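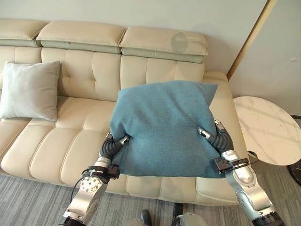

4. What Students Did With the Hints

Marlies Plattner, Tihomir Golob, and Oksana Hordiienko
Jan 15, 2024

4.1 Who stayed

We began the term with 499 students in precalculus at Grastmont and ended it with 439 who had completed both the opening and the closing test. The missing students are a mixed group. Some dropped the course, some switched to a section taught by an instructor who had declined to take part, and a few sat the closing test but wrote only their names on it. We treated this last group as absent, although we admit they were present in the legal sense.

Everyone in the analysis used the same homework system, Kendia, which had been set up in August to offer a hint button beside each problem. In the open condition the button was available from the moment the problem appeared. In the delayed condition it stayed gray until the student had entered an answer, right or wrong. The problems, due dates, and grading rules were the same in both. Sections were assigned to a condition by a coin toss performed by Golob, who has asked us to record that it was his own coin.

Our expectation, stated in Section 2 with a confidence we would now like to borrow back, was that students in the delayed condition would try harder on the first attempt, learn more from the hint when it came, and do better on the closing test. The first of these turned on what one is willing to call an attempt.

4.2 The first attempt

The delayed condition did produce more first attempts. It produced them very quickly. Once students learned that any entry would wake the button, a good many of them began to enter zero. Zero was the most common first answer in the delayed sections on every homework set after the second, including the set on logarithms, where it was sometimes correct. Students who preferred variety entered one, and a small group entered x, which the system accepted as a number with what can only be called good manners.

We had planned to use the count of first attempts as our main measure of effort. We dropped it. In its place we used a stricter measure, the reasoned attempt, which required either written work uploaded with the answer or an answer that matched one of the wrong turns we had listed for that problem. Kushnir and Petrauskas, who had taught the course before and had no part in designing the conditions, drew up the list of wrong turns. It is the longest document the project has produced and, in our view, the most useful. Any instructor who has watched a class add fractions straight across will find old friends in it.

By the stricter measure the two conditions were close. Students in the open condition often read the hint, closed it, and then made a reasoned attempt anyway. Students in the delayed condition often typed zero, read the hint, and then made a reasoned attempt. The two groups had arrived at the same habit by separate doors, one of which we had gone to some trouble to build.

Figure 3. Reasoned attempts by homework set, open and delayed conditions. The two lines cross several times. Homework set 6 was due the morning after the campus network failed and is shown with a hollow marker.

The dip at set 6 in Figure 3 should not be read as a finding about the unit circle, though it was offered to us as one by a reviewer of an earlier draft. Students could not reach the system for most of the evening, and the extension notice was sent by email through the same network.

4.3 Reading the hint

The more interesting difference was in how long the hint stayed open. Each hint in our set had two parts. The first named the idea the problem was about ("This is a question about when a product can equal zero"). The second gave the opening line of a solution. Students had to click once more to see the second part, and the system recorded when they did.

Very few students stopped at the first part. We had worked hard on those sentences, and it is humbling to know to the second how long each was read. Interviews helped explain the pattern. We spoke with 15 students near the end of the term, drawn from both conditions, and most said that the first part told them something they already knew. Several could recite the idea perfectly and then, given a fresh problem on the same page, failed to use it. One student told Hordiienko that the first part was "like being told you're in the right city." She had wanted to know which street.

That remark changed how we read the rest of the data. We had thought of the two parts as a weak hint and a strong one, so that a student who reached for the second was giving up a little of the work. For these students the gap lay elsewhere. They could name the topic and could carry out a solution once it was moving. What they lacked was the first line, and the first line was the part we had hidden behind an extra click for the good of their character.
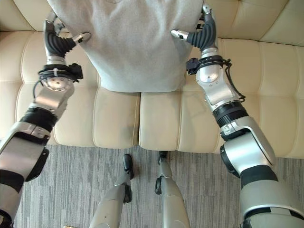 The logs fit this account better than they fit ours. Among students who opened the second part and then made a reasoned attempt, most finished the problem without opening anything else. Where they went wrong, they went wrong late, in arithmetic or in copying a sign. Where students saw only the first part and pressed on, the errors came early. They had picked a method that belonged to the topic and did not suit the problem, such as completing the square on an expression that would have factored if anyone had looked at it kindly.

4.4 The closing test

The closing test had no hints, and its problems were new. The two conditions did not differ on it in any way we could defend. We ran the comparison with and without the opening test as a control, and with and without the students who had changed sections. Having begun to sound desperate, we then ran it with instructor as a grouping factor. The difference remained small and changed direction twice.

A planned comparison of commuting and residential students also showed nothing. We mention it only to be on record as having looked.

What did predict the closing score, after the opening score, was a behavior we had not planned to measure. Some students went back to a problem they had already finished and worked it again with no credit attached. The system had no name for this and logged it as an error. Students who did it at least now and then scored higher on the closing test than students with similar opening scores who never did. This was true in both conditions. We would like to say that reworking problems causes better scores, and the literature on practice gives us some cover, but students who rework finished homework for no credit are plainly unusual in other respects as well. Several of them also came to office hours.

4.5 A note on the wording of hints

Between the pilot and the main study, Kushnir rewrote the hints for the unit on rational functions, replacing our textbook phrases with shorter ones. "Determine the domain restrictions" became "What can x not be?" We did not set this up as a comparison, and the pilot was too small to serve as one. Even so, messages to instructors asking what the hint meant came in for every unit except that one. We have since rewritten the others, and the full set of both versions is in Appendix B, along with the original phrases, which we leave there as a warning to ourselves.

4.6 Limits

All of this took place in one course at one college. The sections shared a syllabus and a final, and students in different conditions shared rooms, lunch tables, and in at least one case a laptop. Word of the zero trick reached the open sections, where it was no use to anyone, and a few students there tried it anyway. We have no way to measure how much advice of other kinds traveled along the same route.

We also cannot say what students did away from the system. The interviews suggest that videos, older siblings, and a shared file of solved problems were all in steady use. The shared file covered the first half of the term and contained two wrong answers, both of which we were able to follow through the homework of students in every section. Petrauskas has since added them to the list of wrong turns, where they are marked as inherited.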